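Bench notebook, July
Drondell cell, Gritthorpe workshop, back bench
Entry: Santeri Eskola. Remarks from Yanti where marked YS.

Carrying on from the wrist cable problem. The right arm was dropping its camera whenever the wrist roll went past the middle of its range with the elbow folded. I had blamed the connector and replaced it. Same fault. Stella held the cable while I jogged the joint by hand, and the dropout followed the bend just behind the bracket, so the break is in the cable. New cable in, routed through the black corrugated conduit from Peltonen and left in a high loop above the wrist. The loop is longer than I would like. Shorter was tried first and it pulled the bracket down when the arm reached across to the left side.

Left arm still has its cables run bare along the links. No faults there so far. I am leaving it alone until the right side has a decent number of hours on it, then I will decide whether both get conduit.

Checks after recabling, in the order done:
Power off, all joints swung by hand through full travel, watching the loop. Clear of the elbow. Touches the shoulder housing when the arm is fully back, light contact only.
Power on, home, slow jog. No dropout.
Normal speed, reach and retract, repeated until bored. No dropout.
Wrist roll with elbow folded, the old fault position. No dropout.

Then on to the actual job, flowers into vases. Ribbed glass, narrow waist, flared mouth. The flare helps with entry and the waist is where stems stop. A bundle that goes through the mouth cleanly can still catch at the waist and stand proud.
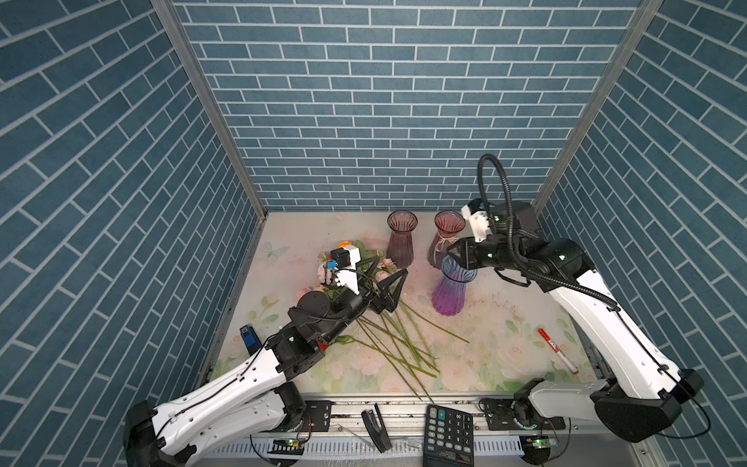 Grip point is the main thing to sort out. Zavia picks the grasp from the wrist view and it favors the heads, I assume on account of the color contrast. Holding near the heads leaves the full length of the stems free to swing, and with a bundle they fan out. Trying to get a fan of stems into a vase mouth is hopeless. Two ways to deal with it:

(a) Move the grasp down the stem in software. Easy to write, harder on the fingers. The stems are thin and smooth and the pads do not close evenly on them. One stem held low rotates in the grip under the weight of its own head.

(b) Hold high with one arm and gather low with the other. Uses both arms, needs the handoff timing to be right, and puts the grippers close together over the glass.

Started with (a), single stems only. Offset the grasp down the stem in small steps. Past a certain point the head tips over and the wrist camera sees only petals. Best result was a grasp a little above the middle of the stem. At that height it went into the vase in 7 of 10 tries. The 3 misses were all the same kind: the stem end landed on the outside of the flare and slid down the outer wall. No glass tipped.

YS: the misses were all on the side nearest the right arm. Looks like an offset in the calibration and not the grasp. Please redo hand-eye before changing anything else.

Redid hand-eye on both arms. Yanti is correct, the left wrist camera had moved in its bracket. The printed bracket holds by friction and one screw, and the screw hole has gone oval. Tightened it and put a witness mark across the joint in paint pen so that we can see if it creeps. Corina has the bracket file and will thicken the wall around the hole. She also wants a second screw. There is room for it if the clip is moved outboard.

With calibration redone the misses went away for single stems. I did not log a full set after that, so treat it as an impression.

Finger closing force: had been at the default, which crushes the softer petals if the grasp lands high. Dropped the current limit to 800 in the driver config. The units are whatever the driver counts in and I have not converted them. At that setting the fingers still hold a bare stem. I would not go lower, a leafy stem slipped when I tried it. The limit is set on both arms. Note that the value resets if the driver is reloaded from the menu, so check it in the startup printout.

Two arms, option (b). Sequence as written:
1. Left arm takes the stem high and brings it over the vase.
2. Right arm closes on the same stem lower down, fingers pointing left.
3. Left opens and backs off along its approach line.
4. Right lowers, opens, retracts up.

Step 2 is where it goes wrong. Both grippers arrive over the vase mouth within a short distance of each other and the two camera brackets are the widest thing on either wrist. The collision model has the grippers in it but the brackets are plain boxes, drawn before the blue clips went on. Boxes enlarged. The planner now takes a wider line with the right arm, and that swings the conduit loop over whatever is already in the vase.
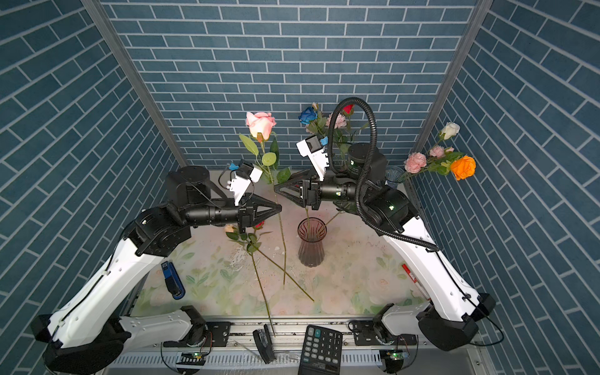
Two-arm trial over the tall vase. Conduit loop passes high over the right arm, near the top of the flowers.

I want the loop in the collision model too. Minttu suggested modeling it as a fixed hoop attached to the wrist and accepting that it is wrong when the forearm is extended. A hoop that is a little too large is better than no hoop. She will write it, I will measure the loop in the home pose and at full reach and give her the larger of the two.

Things on the bench. The calculator and other small stuff keep ending up along the front rail. The arms do not reach there in any programmed pose, but the left elbow passes low when it is jogged by hand in joint mode. Markers on the work surface are a different matter. Zavia has proposed a grasp on the red-and-white one more than once, with a higher score than any of the stems. Either they come off or they go in the ignore list. I have put them in the ignore list for now and the stems that lie close to one get ignored along with it, so this is not a fix.

Fallen stems. A stem lying flat can be picked if it is clear of its neighbors. If two lie with heads together the grasp comes back as one wide object and the fingers close on air between them or on both. Stella's idea is to push first: one finger down between the heads, drag sideways, look again. Tested by jogging, not in code. It separates the heads well enough. The stems stay crossed further down, which may not matter if we grasp above the crossing.

Boards under the rail: both lit, no resets logged all afternoon. The right one had been resetting before the recabling and I had put that down to the supply. Could have been the same broken cable shorting now and then. Leaving the spare supply on the shelf.

Open:
Bracket, thicker wall and second screw (Corina).
Hoop model for the conduit (Minttu), measurements from me.
Driver limit should survive a reload. Nobody assigned yet.
Shoulder contact on the right conduit when fully back. Try turning the lower tie so the loop leans outboard.
Full logged set for single stems with the new calibration, same grasp height, before we go back to bundles.
YS: log the vase position too, please. It gets nudged between tries and we put it back by eye.

Agreed on the vase position. I will tape a stop at the corner of the work area and measure from that. Cell powered down at the rail switch, arms parked in the folded pose, left bracket witness mark still lined up.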